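18 March 2025

Woke up at five with the sourdough on my mind, which tells you how things are going. I'd left the dough in the fridge overnight in the blue bowl with a plate on top, and when I checked it the plate had lifted a good inch. So that's one thing in my life that's rising! I shaped it half asleep in my socks, got flour on the cat, and put the oven on way too early.

The starter is the one Tamara Ilie gave me in December, in a jam jar with no lid, on the bus of all places. She told me to feed it every day and I said sure, sure, and then I forgot it for most of January. I've been making it up to the poor thing ever since. Two feeds a day now, whole wheat in the morning and plain white at night. It smells like apples when it's happy and like nail polish remover when it isn't, and this week it has been apples all the way.

Today's loaf was the Govine flour again, the bag Dwight talked me into. I went with 485 grams of it, which is a bit less than the recipe wants, because that was what was left in the bag and I wasn't driving to the store in the dark for two spoonfuls. The loaf came in at a shade over 900 grams before baking. Baked it in the old Gosselin pot with the chipped handle (still my favorite thing in the kitchen, sorry, stand mixer) and took the lid off when the timer went. 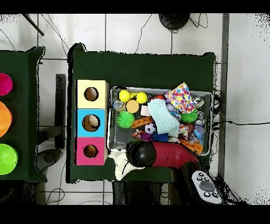

The crust was good. Really good, dark on the ridges, and it made that little crackling noise when it came out, so I stood there with my ear over it like a fool. The inside I'm less sure about. I cut it too soon, I always do, and it was gummy near the bottom and had one enormous hole right where the butter goes. Colton had three slices anyway and said it was the best one yet, but Colton would eat the dish towel if I toasted it.

Called Tamara at lunch to complain about the hole. She thinks I'm shaping too loosely and that the kitchen is too cold overnight — she may be right about the first part. She wants me to try a longer rest on the counter before it goes in the fridge. Then we got onto her knee and her sister's wedding and that was an hour gone.

Rain all afternoon. I meant to answer Dinesh about Saturday and didn't. Paid the water bill, $84, up again. Did two loads of laundry and found my good measuring spoon in a coat pocket, no idea.

Fed the starter at nine with the last of the white. Need more flour, rubber bands, and a proper bread knife, the one we have just sort of leans on things. If the weather clears I'll walk over to the Trullard store tomorrow morning and get the big bag this time.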